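Home > Gallery > Winter things

Vindstead Craft House: winter things, 2019
Posted 6 Sep 2019 by Henrik Pfeiffer

Welcome to our gallery of warm things. Each year before November we open the cupboards in the Stöcker room and look at what we have for the winter table. Many items were given to us by neighbours, and others were made in our evening group. The list in our book has now 1,483 entries, so on this page I can show only a little. Please write to me if you recognize something from your family. We are always happy to hear the story of it.

Mittens and blankets

The green and white mitten is soft and a little bit shaggy, with stripes going across. It is my favourite colour for a grey day. On the wall behind hangs the red plaid blanket with teddy bears. Every bear wears a bow, and the children like to search for the green ones.
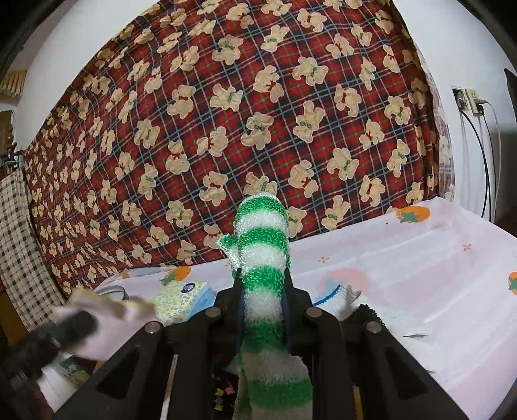
Care of knitted pieces

We wash plush knits by hand in cool water and dry them flat on a towel. Please do not put them near the heater. Lutz Dreßler keeps the washing notes in the blue binder, and he has also a good method for wool that has become hard.

Borrowing

Members can borrow up to 40 pieces for a school play or a market. Bring them back clean, in the same bag, with the paper label still inside. For blankets we ask that you sign the book at the desk.

Visiting

The room is at the back of the Skaten building, second door after the stairs. Ring the bell for number 49. The winter table will open in November, and the new opening hours will be put on this page when we have them.

Back to gallery | Next: Scarves and hats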